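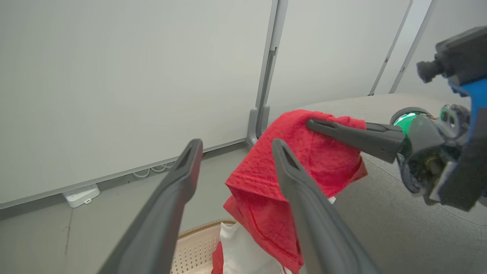
Red fabric, with stitching along the hem.

Laundry practice, main room – Stisbridge, November 2020

We kept the laundry sessions simple this fall. One basket, one piece of clothing at a time, and a written note after each turn. Kilian Reisinger set up the room and Mitali Nanayakkara kept the notes. The gallery is small, and the full set of 247 pictures is on the shared drive for anyone who wants it.

The red top came up more than anything else in the notes. It bunches easily, and the seams help when you are trying to work out which way it goes.

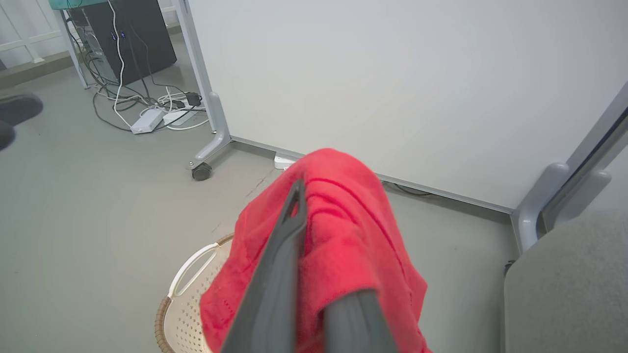

Baskets with cutout handles were Mitali's pick. Her first choice had solid sides and went back to the store. We kept to one size all season so the notes could be compared from one session to the next.

Folding was left for a separate day. Fouad Mahrous wanted it in the same session, but two jobs in one sitting made the notes hard to read. 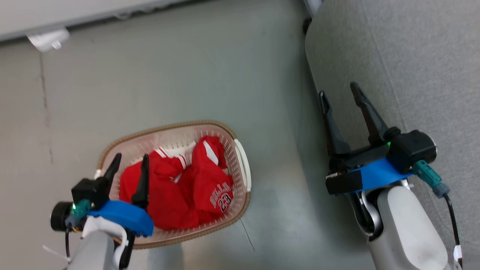

Jerseys are on the list again for January, along with towels and a few pairs of socks. Karthik Paul is collecting clothes for it – anything clean, adult sizes, no buttons. Leave bags at the Trodham office, room 194.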